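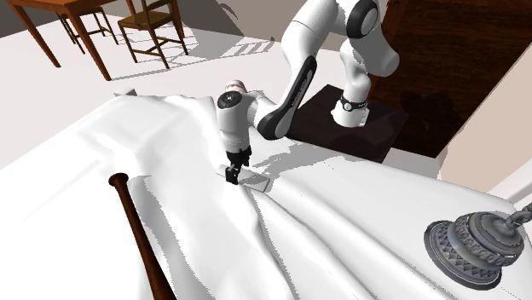
Kindell opened its workshop in Skullthorpe to the public for one afternoon, and people who came to see robots at work found that the first part of the visit took place in front of a screen. The company develops software for robot arms that should one day help with housework in small hotels and care homes. Before a real arm is allowed to try a new task, it must practise in a simulated room on the computer. The room chosen for the open day was a bedroom with old-fashioned furniture, and in it a white arm on a dark brown pedestal reached over the bed and pressed its black two-fingered gripper down onto a small white cloth, which lay a little askew on the rumpled sheet. Several visitors said that they had expected something from a factory, with metal parts and conveyor belts, and were surprised to be looking at bed linen.

The open day was held on 7/22/21 and lasted from lunch until early evening. According to the company, 116 people signed the visitors' book. They were taken through the building in groups, and each group had 19 minutes at the screens before it moved on to the workshop floor. The time was short, and more than one group had to be asked politely to make room for the next.

Cloth was the main subject of the day, and the engineers spoke about it with much patience. A box or a cup keeps its shape when it is lifted, they explained, so the computer needs to know only where it is and how it is turned. A piece of fabric changes its shape each time it is touched. It can fold under the fingers, slide away or stick to the fabric below it. When both pieces are white, as in the bedroom, the task becomes harder also for the camera, and the software must find the edge of the cloth from a faint grey line and very little else.

A retired laundry worker in the second group asked why the arm pressed from above and did not take the cloth by a corner, as a person would do. The engineer who led the group answered that both methods are being tested. Pressing down makes a small fold between the fingers, and this fold can then be gripped. Taking a corner is cleaner, but the arm must first be certain where the corner is. The laundry worker replied that in her experience one always shakes the cloth first, and the engineer wrote this down.

There were also questions about the shadows. One boy wanted to know who had drawn them. He was told that the program calculates them from the position of the light, and that the light can be moved to any place in the room. The company makes use of this in training. The same bedroom is shown to the software many times with the lamp higher or lower, with other creases in the sheet and with the furniture moved, so that it does not learn only one picture by heart.

On the workshop floor the visitors could see 2 real arms, each behind a low transparent screen. One of them sorted folded face cloths into open trays. The other tried to pick up a single napkin from a table and to lay it down flat again. The engineers did not hide that this second task is still in an early stage. In the run that our reporter watched, the arm picked up the napkin at the first try but put it down with one corner turned under. On the next run it closed its fingers on the tablecloth as well, and the exercise was stopped. The audience clapped all the same.

Kindell said that the success rate in the simulation is clearly better than on the real table, and that this difference is what most of its staff are working on now. The company employs 26 people, the larger part of them in Skullthorpe, and a few at a smaller office in Jinodbridge, where the computers for the simulation are kept. It began with software for warehouses and turned to household textiles after a request from Tehrani, a family firm that rents out linen to hotels and guest houses in the region. Tehrani lent sheets, towels and napkins for the day and had a stand of its own near the entrance.

A representative of the linen firm told the visitors that the interest is practical. Much of the work in a laundry is already done by machines, but the pieces must still be picked from a heap and spread out by hand before they go into the press, and it is difficult to find people for this job in the summer season. The firm does not expect to have a robot in its own building soon. It would be content, the representative said, with an arm that can take one napkin at a time from a basket for a whole shift without help.

Not everybody in the audience was convinced. A woman who works in a care home asked what would happen if a person was lying in the bed. The answer was that the present work concerns only empty beds and loose pieces of cloth, and that a robot near a resident would need other safety rules and a different approval. She asked also about the noise, and was invited to stand next to the moving arm. She found it quieter than the hoover at her workplace, but slower than she had hoped.

The speed was a frequent topic in the tea room afterwards. The real arms are limited on purpose during visits, and the engineers said that they normally run faster when no guests are present. Some parents would have liked the children to steer an arm themselves. This was not possible in the workshop, but at one of the computers the younger visitors could move the simulated arm with a games controller, and the queue for it remained long until the doors closed.

Kindell plans a second open day in September, this time at the office in Jinodbridge. The programme will include the same bedroom and, if the work is ready, a new exercise with pillowcases. Entrance will again be free of charge, but visitors will be asked to reserve a place in advance, as the rooms there are smaller. Schools that wish to come with a class can write to the company before the end of the summer holidays.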